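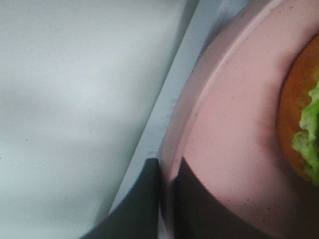 About Trudcombe

Trudcombe is a small school for grown-ups who want to feel at home in a kitchen. We teach everyday things to people who never had the chance to learn them, or who learned them once and lost the habit: heating up a plate of food, setting a table for one, wiping down a counter, reading the dials on an appliance they have never used before. It may not sound like much of a curriculum, but we have been at it for 7 years now and we still find new corners of it to be fond of!

The school was started by Yaa Arthur, who had spent a long time cooking in other people's cafeterias and kept meeting folks who had moved into their first apartment and were a bit afraid of the kitchen in it. She began with one evening class in March, with a borrowed table and more tea than anyone could drink, and word got around (mostly, we suspect, on account of the tea). Since then 710 learners have come through our two practice kitchens, which are called Stusov and Plalby after the streets they look out on.

Most people begin with the microwave. Ours is a plain white countertop one with two round knobs, power on top and timer underneath, and we like it for teaching because you set it by turning something with your hand. The printing on it is in Chinese, so we go over the dials together on the first evening, slowly, as many times as anybody wants. 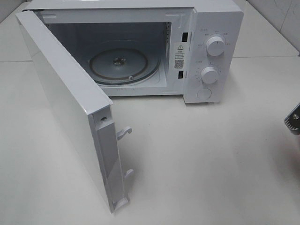 We also spend a good while on the parts people tend to skip past at home, like how the glass turntable sits, how to wipe around it, and why you want the door all the way open before you reach in with a full plate. Learners practice with pretend food to start with, and there is no rush to move on to the real thing. Some stay with the toy burger for one session and some for five, and both are perfectly fine with us.
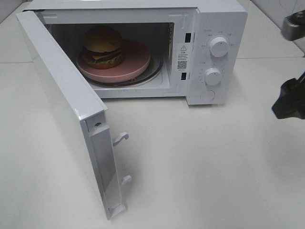

Coming to a class

Beginner evenings are kept small and run for two hours, with a break in the middle. Family members and support workers are very welcome to sit in, and there is always a chair and a cup for them. You don't need to bring anything. Aprons are on the hooks by the door at Stusov, and at Plalby they are in the tall cupboard, behind the mops.

If you would rather see the place first, take the number 43 bus to Kun Square and ring the bell at the green gate. Yaa is usually in before lunch and loves to show people around, so do leave yourself a little extra time.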